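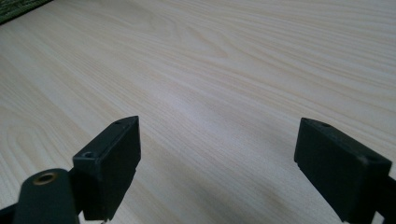

The tabletop, with its pale, curving grain.

I was supposed to be asking her about chairs. That was the plan when I drove out to Vidmar in September - she restores furniture there, under the name Vivness, and I'd heard good things about her chairs. But I sat down at her table, put my notebook on it, and we never really got to them!

"Everybody does that," she said, because I'd started following the grain with my finger. "They sit down and they start tracing."

It's a light top, cream and beige with a bit of peach in it, and on one side the lines loop into those long ovals that look like church windows. I asked if she'd picked it for the pattern.

"I picked it for the price. It was 80 dollars. Then I got it home and turned it four different ways before I decided which end should face the window."

She's had it for about nine years now, through two apartments and a very small trailer. I wanted to know how she keeps it so clear (mine at home is mostly mail). She laughed at me a little.

"I wipe it at night with a damp cloth and then a dry one, going along the lines. And nothing gets to sleep on it. Keys, cups, whatever - it all has to go somewhere else by bedtime."

The green rug came later, from a Hidimex closeout. She'd wanted gray. "They had seven green ones and no gray, so I'm a green rug person now. It's got some gray in it if you look."

Would she ever sell the table? A customer has asked twice, apparently, and the second time he offered to throw in a bookcase.

"I told him he could come have coffee at it," she said, and got up to fill the kettle again.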